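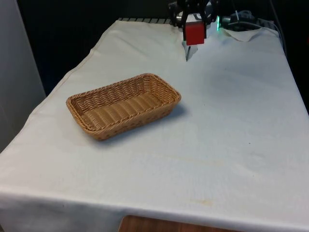
Pre-purchase bench inspection, arm and gripper
Stunlow workshop, November 2020
Inspected by: Sioned Pritchard
Budget holder: Razia Kazmi

1. Table covering
Pass, with a note. White cloth is wrinkled and has a faint yellowish-brown stain near the front. Itzel wants a new one in the budget. I priced a fitted mat at $80 and she went quiet.

2. Cloth overhang
Hangs over the front edge. Clip it before the acceptance run.

3. Basket
Pass. Woven wicker, empty, nothing wrong with it. The cheapest item on the list and the only one delivered on time.

4. Gripper and fingers
Hold. Quote from Gilani is $3000 and leaves out spare fingers. Zeeshan to ask for 4, in writing this time.

5. Cables at the back right
Action needed. One thin cable runs down by the back corner of the table. Cable sleeve is $258 from Bistow, a sum I read twice. Get a second quote.

6. Indicator light
Green. Check what green means before anybody signs. The manual we were sent is for a different model.

7. Emergency stop
Not inspected. Must be within reach of the operator's chair. We have not bought the chair.

8. Bunched cloth or paper, back right corner
Flatten it. No purchase order required, though Razia may want to see one.

Result: do not release payment until items 4, 5 and 7 are closed.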